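Virance 4 manipulation planner: two months on a task board

Posted 20th January in Software / Control and planning

Version tested: Virance 4, floating license, Linux workstation
Compared against: Gendar, our existing planning stack
Rating: good planner, mediocre tooling

Virance sells a planning and execution package for single arms with parallel grippers. It takes a robot model, a calibrated wrist camera and a task file, and produces contact-aware trajectories with a force-limited controller underneath. We installed it in November and have used it daily on one cell.

Installation took an afternoon. The package wants its own real-time thread and refuses to start if the kernel is not configured for it. The error message says so plainly. Importing our robot model failed twice on a mimic joint in the gripper; writing the second finger as an independent joint with a constraint in the task file fixed it. The manual covers this in an appendix and nowhere else.

Test procedure

All runs used an electronics task board with push buttons, sliders, toggle switches, a rotary selector and patch cables. Board pose was changed by hand before each run. We logged 730 attempts over 12 task files, with identical start poses for Virance and Gendar.

Planning

Median planning time was 116 ms for a single contact action. Gendar needs roughly twice that on the same machine and returns more elbow flips. Virance keeps the wrist orientation stable between consecutive actions, so fewer camera views are lost to self-occlusion.

Button presses are close to solved. The controller approaches along the surface normal, detects contact on force slope and retracts. Toggles work once the lever axis is declared in the task file. The default assumes a vertical axis and will push sideways on anything else.

The rotary selector is weaker. Virance plans a turn as one wrist rotation and will not regrasp on its own. If the requested angle exceeds the joint limit, the plan is rejected with a generic "no solution". Splitting the turn into two actions is a manual job.

Cables are outside what the planner handles well. Collision geometry is rigid only, so each cable has to be wrapped in a convex volume. With the volume too large, the neighboring plugs become unreachable. With it too small, the fingers brush the cable. We settled on per-cable capsules, written by hand.

Perception

The bundled pose estimator, Hourani, fits a board model to the wrist image. It is reliable at mid range. Close up, with the fingers covering part of the view, it drifts, and the confidence value does not drop with it. Freeze the estimate before the final approach. The setting is called hold_pose and is off by default.

Tooling

The plan viewer, Flustdale, is the weakest part. Scrubbing through a trajectory stutters, force traces cannot be exported, and the task file editor loses comments on save. We edit in a normal text editor and use the viewer for playback only. Logs are plain text and well structured.

Verdict

Recommended for rigid contact tasks on a calibrated cell. Keep Gendar if you need automatic regrasping. Anyone working mainly with cables should request a trial license first. 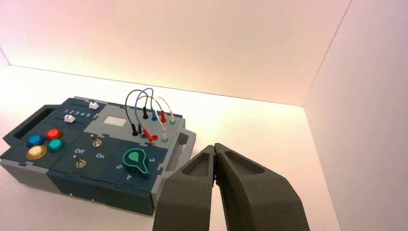 Wrist camera view of the task board, gripper fingers at the bottom.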